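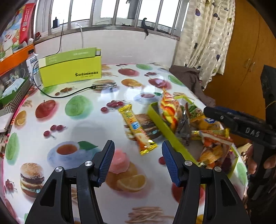

Old papers at home, the quick version. Got asked again after the Codmont town history night so I'm typing up what I do with court notices, land deeds, great-grandma's letters, all of it. First thing is where you work. Kitchen table's fine. A busy glossy tablecloth like mine, with apples and cherries and a hamburger all over it, is a bad background for reading faded brown ink, so put a plain white bedsheet or a big piece of blank paper down first. Your eyes will thank you. Also tiny scraps vanish on top of a printed orange slice, ask me how I know.

Hands
Wash them, dry them all the way. Skip the cotton gloves for paper, they snag and you can't feel the edge. Gloves for photos, yes, nitrile ones. No hand lotion beforehand. Coffee goes on the counter, other side of the room.

Unfolding
Slow. If a fold crackles, stop. Leave the thing sitting out in the room for a day, lightly covered, and try again. Do not steam it. Do not iron it. I know your aunt ironed hers.
Once it's open, blank paper on top, then a heavy book. Leave it 3 days. Longer if it was folded up in a Bible since forever.

Fasteners
Rusty paper clips: don't slide them off. Hold the paper flat, slip a bit of stiff plastic under each side of the clip, then ease the long side up and away. Staples, bend the legs open from the back and lift out. Rubber bands that have gone hard, leave the stuck bits alone unless they fall off on thier own.
Old tape stays. Pulling it takes the ink with it. No new tape either, not even the "invisible" kind.

Dirt
Soft brush, wide one, center to the edge. A clean makeup brush works great. No erasers on handwriting. No damp cloth, ever. If it's moldy, fuzzy or smells like a basement, bag it, keep it away from the rest and call somebody who does this for a living.

Labeling
Pencil only, number 2, light, on the back in a corner. Write on the folder when you can and leave the paper alone. Put down who gave it to you and where it was found. I had 13 letters out of one trunk and didn't note the order they were in. Still mad about it.
Dates: copy exactly what's on the page. Older colonial papers can have a double year for January through March, like 1691/2, because the new year used to start on March 25. That isn't a mistake, dont fix it.

Copies
Take pictures by a window, daylight, no flash. Both sides, even if the back looks blank. One item per shot plus one of the whole pile. I name files with the year first so they sort themselves. Over 1,000 of them on the laptop now and I can find any one pretty fast. Second copy on a drive at somebody else's house.

Storage
Acid-free folders, acid-free box. I get the Clekar boxes, 100 folders to a pack, too many for one family so split it with a cousin. Aydoğan on Main in Codmont will order them if you ask at the counter. Closet shelf in the middle of the house. Not the attic, not the basement, not under the bathroom. Newspaper clippings go in their own folder, they turn everything next to them brown.
Never laminate. Never.

Framing
Frame the copy. Keep the real one in the box. Sunlight eats ink.

Reading the handwriting
Long s looks like an f. So "Congrefs" is Congress. Make yourself an alphabet from words you're sure of, one letter at a time, and go back to the bad spots later. Magnifier plus a lamp set low off to the side. The Cirora reading group does this together in September if you're stuck, bring a copy, leave the original home.

More on photo albums with the sticky pages when I get to it.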